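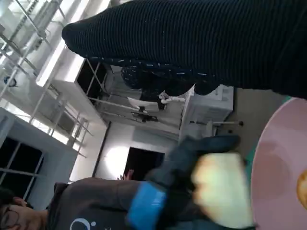
Gripper of the club's robot near a pink plate, seen from the wrist camera.

Jurkia is a student robotics club in the town of Flaldale. It was founded in October by Sheyla Cusi, a teacher of physics, and it works on the handling of food and dishes by a robot arm. The club has 7 members and meets 2 times a week.

Activities
The main project of the club is called Hivov. In this project the students guide the arm by hand control while a small camera on the wrist records each attempt. The recordings are later used to train a program that should repeat the same task. As of 17/05/2026, the club had recorded roughly 920 attempts, of which 106 were removed by the students after checking.

The tasks are taken from a school lunch, such as placing bread on a plate. Nicanor Robles, a former student, wrote the control software and still maintains it.

Competition
Jurkia takes part in the Moradi Cup, a regional contest for school teams. In its first participation the club did not reach the final, as the arm exceeded the time limit in the second round.

See also
Educational robotics
Robot learning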